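Old workplace pension from a firm that no longer exists, how do I trace it?

Pensions and retirement > Lost and dormant plans
Posted January 11, 2022

Kaja Grīnberga
I worked for a packaging company called Skandex for 6 years when I was in my twenties. I paid into the company pension the whole time. Skandex was bought by Datmont, and Datmont has since closed. I moved house twice and never told the plan about either move, so I have had no statements for a long time.

I found one old benefit statement in a box of papers. It gives a yearly pension at age 65 of $1,962, a member number, and the name of the administrator, Fitach. The phone number on it is dead. I have no idea if the money is still there or who is looking after it.

Two things I would like to know. Who do I contact first? And a company called Zacharias has emailed me offering to find the pension and move it into one of their own accounts for a fee of 10 percent. Is that a normal charge? They want an answer within 30 days and they have asked for my Social Security number and a scan of my driver's license.
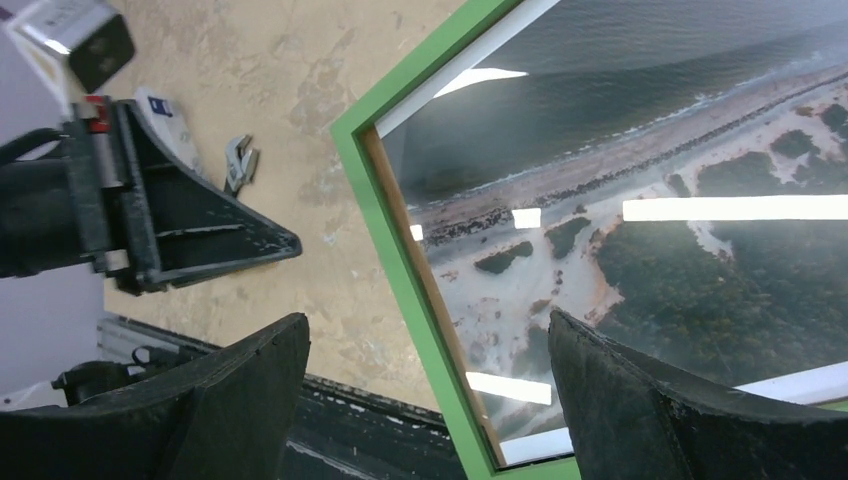 Annick Cormier
Don't send Zacharias anything yet. You can look for a lost pension without paying anyone, and a firm that gives you a deadline on money that has been sitting there for years is one to be careful with. The money doesn't have to be moved just because it has been found.

I would go in this order.

Start with the Pension Benefit Guaranty Corporation. They have a free search for unclaimed benefits on their website. If your plan ended without enough money to pay everyone, or ended and couldn't find you, it may be listed there. Search under every last name you have used.

If nothing comes up, the plan may have been handed to an insurance company, which then pays the pensions under a group annuity. The Department of Labor has benefits advisors you can call for free. They can look up the annual reports the plan had to file, and the last report often says what happened to it. Give them the exact plan name from your statement, and the employer number if it is printed there. The plan name may not be the same as the company name.

Also write to Fitach at the address on the statement even though the phone is dead. Administrators get taken over and mail is sometimes forwarded. Keep the letter short: full name, former names, date of birth, dates you worked there, member number, current address. Send a copy of the statement and keep the original.

As for the amount, $1,962 a year is what had been worked out on the date of the statement. Many plans don't raise it between the time you leave and the time you retire, so don't count on it having grown. Ask whether there is a survivor benefit too.

unregistered user
Same thing happened with my old plan, took roughly 6 weeks to get an answer by mail. It was with an insurance company in the end. Have your W-2s ready if you still have them, they asked for proof I worked there.

Kaja Grīnberga
Thank you both. I have two of the W-2s. I will do the search tonight under both my last names and call the advisors if it comes up empty. I won't be replying to Zacharias.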